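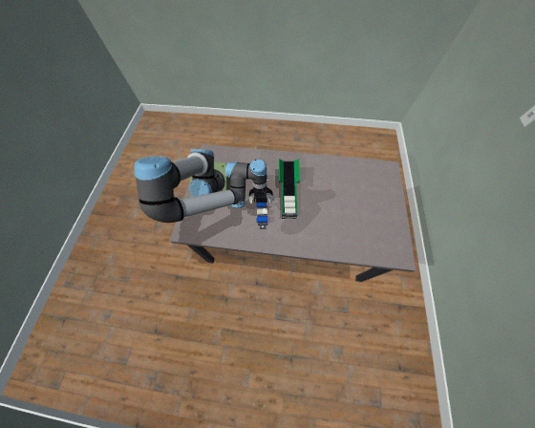
I have been putting off the garage floor for two years, and this April I finally did it. Well, most of it. The corner behind the freezer can wait until the freezer dies. If you have bare boards in a workshop or a spare room and you keep telling yourself you'll get to them, maybe my notes will save you an evening or two. The first thing I'd say is to decide where the big table goes before you open a can of anything. I like mine in the middle of the floor, like the gray one on the planks up top, so I can walk all the way around it and get a broom in from any side. Against the wall you get more open floor, sure, but you also get a strip of sawdust back there that turns into felt.

Sweeping
Sweep with the boards, never across them. Going across just packs grit down into the gaps. For what's already in there I use an old butter knife with a rag wrapped around the tip, then the vacuum with the skinny nozzle. It took me 30 minutes for one side of the room and I was very smug until I saw what came out of the other side.

Squeaks
Walk the floor in socks and put a bit of painter's tape wherever it complains. I had 7 bad spots. Talcum powder worked into the joint with a soft brush fixed four of them (baby powder is fine, the whole place smelled lovely). The others needed a screw. Drill a pilot hole first or you'll split the board, ask me how I know.

Washing
Go easy on the water! A mop that drips is too wet. I wring mine out, then hand it to my husband and he wrings it out again. A small squirt of dish soap in a bucket of warm water is plenty, and then a second pass with clean water, and then open the door and go have lunch. I skip vinegar on anything with a finish on it. My neighbor swears by it and her floor has gone cloudy near the sink, so draw your own conclusions.

Scuffs and dents
A clean tennis ball takes off black shoe marks. Rub, don't scrub. For a dent in unfinished wood, lay a damp cloth over it and touch it with a warm iron for a few seconds at a time, and the grain usually swells back up. I got one dent out completely and another one halfway, and I put a stool over the second.

Table feet
Felt pads fall off. They always have for me, anyway. What has worked is cleaning the bottom of each leg with rubbing alcohol, letting it dry, sticking the pad on and then leaving the table upside down overnight so the glue can set. Barrett Blackwood wrote in after my last page to say he uses squares of old carpet, pile side down, held on with a short tack in the center. I tried it on the heavy bench and it slides beautifully - maybe a little too beautifully when I'm sawing.

Rags
If you oil your boards, don't ball up the rags and toss them in the trash. They can heat up and catch fire all by themselves. Lay them out flat outdoors, away from the house, until they're stiff and completely dry. I drape mine over the fence, one layer each.

Next job is the shelves.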